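House rules for the arm, version whatever

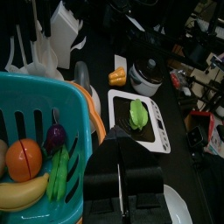 So who gets to say stop when the arm is moving?

Anybody in the room. The person holding the controls, the person eating a sandwich, the visitor who came in to ask where the bathroom is. You say stop, it stops, we talk after. Rule one and the only one I would tattoo on anybody.

Writing this fast because I promised a cleaned up list of our bench rules and then didn't do it, and then three people asked again. Jun 15, 2021 so at least I know which version this is when I find it later and disagree with it.

Background, short. We do pick and place with play kitchen stuff. Fruit, vegetables, basket, little appliances. The old rules came from Dalline, where I worked before, and they were written for a big arm behind a fence. Most of them made no sense on a tabletop. Some of them made more sense than I gave them credit for. Took me until November to admit that second part.

Speed

Cap is 225 millimeters a second at the tool when anyone is inside the tape. I wanted 300. Ieuan Bellis wanted slower than either and made a face for a week. 225 is what we settled on and it's set in the controller, not in the script. That matters. If the limit lives in the script then the limit is gone the minute someone copies an old script, and everybody copies old scripts. I do it.

Changing the cap takes two people standing there. Both names in the log. No, you can't be both people.

Before a run

Hand on the stop button, press it, watch the arm refuse to move, reset. Every session. Not every morning – every session, so again after lunch. A stop button that worked last month is a decoration.

Check the fingers. Wiggle by hand with power off. If a pad is peeling you change it, you don't press it back down with your thumb and hope. (I have pressed it down with my thumb and hoped.)

Cables tied back, and then run the arm slowly to the far ends of where it's going to go and look at what the wrist cable does. It always finds the one thing it can hook on. Kettle handles. Basket handles. Anything with a loop on it is a hook waiting for a cable, so think about where you set those down.

Save the layout. We had a long stretch where people rebuilt the table from memory and got it close, and close is how you lose two days wondering why the same policy got worse. One overhead still at the start of the session, session number in the file name. Done.

On the table

This is the part where I argue with people. Clutter is fine. Clutter is the point – a yellow-orange pepper lying off by itself behind the cooker is a better test than six vegetables in a row like a seed catalog. What I want is clutter you picked. If it's on the table it's in the layout still, and if it's in the layout still somebody meant it.

Toy appliances stay toys. No real ones mixed in, no wiring up a toy to make it warm, I don't care how good the demo would be. Someone from Flirkalari visited and asked for steam. No.

No glass. No knives, including the ones that are "basically dull".

Water stays off the table completly. Your coffee too. There's a shelf.

On the floor

Our weak spot and I know it. Boxes and bags creep in along the side of the table and then there's a stand leg where your foot wants to be. The written rule is that the operator has to be able to take one full step backward from the table without looking. Try it before you power on. If you can't do it, fix that first and start late.

I would rather have this one followed than half the electrical ones, because every near miss in my notebook is a person moving backward fast and meeting something. The arm wasn't the problem in any of them.

Hands

Nobody reaches in during a run. Dropped the banana? It stays dropped. The run is marked as a drop and you move on. Reaching in to "help" gets you hurt eventually and it also wrecks the record, becuase now there's a success in there that a human did.

Between runs, pause is not enough to reach in. Stop button down, then reach. It costs you a few seconds per reset. People complain about this rule more than all the others together. I've heard the complaints. Still the rule.

Hair back, lanyards off, sleeves up. Astano badges have that long ribbon, so if you're over from Astano leave it on the hook by the door.

Grip force

Start low. Go up until it holds. Write down the number. Don't start at max because the eggplant slipped once. Different toys want different numbers and there's a sheet, please use the sheet, it's taped inside the cabinet door. New object means new line on the sheet, 10 test picks before it goes in a real session.

The log

Date, names, what changed since last time. One line is fine. "Nothing changed" is a fine entry if it's true, and it's usually not true. New pads count as a change. Moved the lamp counts. I don't need an essay.

Near misses go in too and they don't get discussed with your boss. Dafis had a form for this with 6 pages and guess how many they collected. Ours is a line in the same log with an N in front of it. We get plenty.

About the standards

Somebody always asks if all this replaces the real ones. Of course not, go read the real ones, do a proper risk assessment for your own setup, ours is in the binder and it is ours. Different arm, different table, different reach. What's up here is the layer underneath – habits for people who are tired and want one more run before they go home. Standards documents are good on the machine and kind of thin on that person.

Things I haven't settled:

Whether two arms on one table need two stop buttons or one that kills both. Ieuan says one. I say one as well but I want it closer to each person, which he says is two. Ongoing.

Whether new people should watch for a day first or just get started at crawl speed with someone beside them. I've done it both ways. Leaning crawl speed.

What to do about remote runs. Right now the answer is don't, there has to be a body in the room. That's not going to hold forever and I dont have anything better yet.

Comments are open, if your shop does the reset thing differently I want to hear it.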